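The woman who keeps the benches clean

By Ogunleye
13 Sep 2021

The gym at Rorkside has no sign to speak of, and I walked past the door twice before a man coming out with a rolled-up mat under his arm held it open for me and said, very kindly, that everybody does that. Up one flight of stairs it is bright and plain, with pale tiles underfoot, and it smells of very little at all, which I mention only because that is what I had come to talk about.

The woman I had come to see has looked after the place for 10 years, first as a member who couldn't stop tidying up and then, when the owners saw sense, as somebody paid to do it. She asked me not to use her name. "Everyone here knows who I am, and everyone who isn't here doesn't need to," she said, and put the kettle on in the little room behind the desk, and we had our first cup of tea before we had talked about anything more serious than the buses.

I had expected, I suppose, to hear about floors and showers. She did get to those in the end, but what she wanted to talk about was benches. The flat ones, the padded ones, the ones people lie on and sit on and drop their keys on from six in the morning.

"People think about the weights," she said. "They'll wipe a dumbbell handle ever so carefully and then get up off the bench and walk away, and they've had their whole back on it! I used to get cross. I don't now, I just talk about it until they can't bear it and do it themselves."

Her method, which she has explained to more newcomers than she cares to remember, takes a spray bottle and a cloth and very little time. She likes a light spray, in the middle of the pad first, and then a pause. The pause matters a good deal to her. She learnt it from her mother, who cleaned offices over in Umimside and who would stand with her hands folded looking out of the window until she judged the stuff had done its work.

"If you wipe straight off you've only moved things about," she said. "Give it as long as it takes to say good morning to somebody. Then wipe, one direction, and lean on your other hand so you're not chasing the thing round the room."

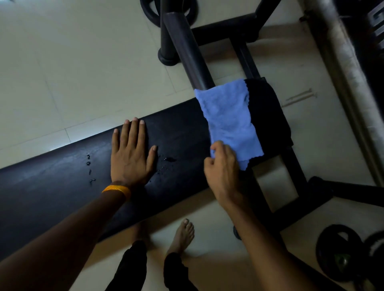 A hand flat on the pad, and the blue towel at work towards the far end.

She has firm opinions about cloths, and I am afraid I encouraged her, because I have a drawer at home full of old vests and pillowcases that I had always thought perfectly good. They are not, apparently. Cotton leaves fluff on black vinyl and the fluff shows, and then somebody in a dark top lies down on it and comes to the desk to complain. Microfibre is what she uses, and she washes it on its own with no softener.

"Softener ruins them. They come out lovely and they don't pick anything up," she said. "I had a whole bag of them go like that one January and I could have wept. I use them on the windowsills now. They'll do for windowsills."

What about paper towels, I asked, since my own gym, back when I had one, used to keep a big roll by the door? She made a face. Paper is all right in a hurry and she won't tell anyone off for it, but it goes to pieces along the seams, and the seams are where she looks first when she wants to know how a bench has been treated. She took me over to one to show me, running a thumbnail gently along the stitching and talking all the while about a place in Sekwood where she had once gone for a class and hadn't been able to bring herself to lie down.

There is a notebook, which I asked to see and was allowed to hold. She writes down when a pad has been repaired or a bolt tightened, in small square handwriting, with the odd remark to herself in the margin ("squeaks again", "not the squeak, the other one"). The last entry when I visited was number 412. She didn't think this was remarkable. The notebook before that one had been longer, she said, but it had gone behind a radiator and come out in a poor state.

I wondered whether anything stronger than her usual spray was ever called for, and she was quite stern with me. Bleach, never. Anything gritty, never. She has seen pads go stiff and crack from people meaning well, and she would sooner have one that looks its age and is clean than one that has been scrubbed to bits. A scuff or two doesn't trouble her in the least.

"It's a bench. It's been sat on. I'd worry if it looked new after all this time," she said. "You want to put your hand on it and not feel anything sticky. That's all I've ever asked of a bench." 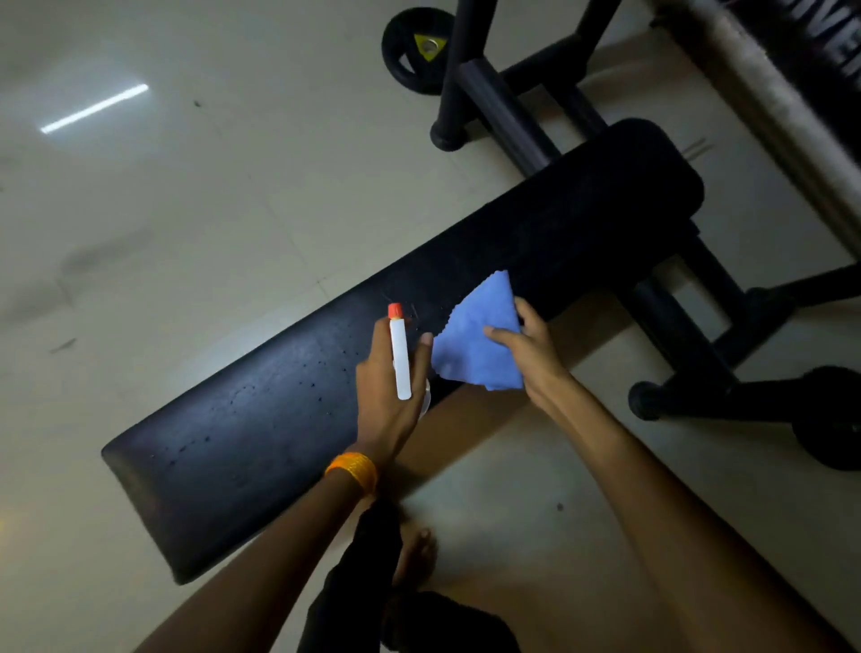 Spray bottle in one hand, cloth in the other, and the droplets still on the pad.

By the second pot of tea we had drifted a fair way off the subject. She told me about the members who have been coming since before she had the job, and about a group of 4 who arrive together, do rather less exercise than talking, and leave their corner spotless. She is very fond of them. She has started leaving a folded cloth out for them, and it is always hung up neatly to dry afterwards, and I could see this pleased her more than any thanks would have done.

Did she ever clean at home with the same care, I asked as I was looking for my coat? She laughed for quite a while. Her kitchen table, she said, had been waiting for her since the weekend, and it could wait until she had done the rowing machines.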